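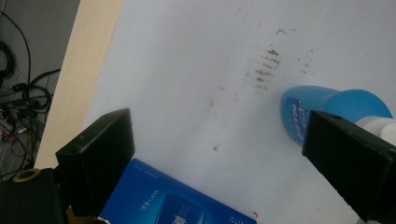

The blue box came on a Saturday, the 25th May, and Roos Van der Linden did not open it. She put it on the white table, next to the blue bottle, and went to wash her hands.

She had moved to Zirthorpe two weeks before. In the apartment there was already a table, large and white, which the last tenant did not want to carry down the stairs. Everything she placed on it looked lonely. She had tried with a plate, then with her keys, then with both.

"You must put things on it of one color," her neighbor Yufang Wei had told her. "Then they are a family."

So now there was the box and there was the bottle. The bottle did not want to stand. It rolled a little when she left it, and finally she let it lie on its side.

The box was from her mother. Her mother still believed that in a new town a person can buy nothing, and she sent things by mail which Roos could have found at the corner: tea, buttons, once a bar of soap. On the telephone she asked always the same question. "Is there enough light?"

There was enough light. In the morning it came over the table almost blue, and Roos drank her coffee standing, because she owned no chair yet.

At five Yufang knocked at the door. She had brought a chair, an old one, and held it in front of her like a tray.

"You have not opened it," she said, when she saw the box.

"If I open it, I must call her and say what I think of it."

"And what do you think of it?"

"I think that it is a nice blue."

Yufang set the chair down at the long side of the table and tried it with her hand. It was steady. She pushed the bottle gently toward the box until it would not roll anymore. Then she went to the kitchen to look for cups, and Roos sat down, for the first time in that room, and began to look for the end of the tape.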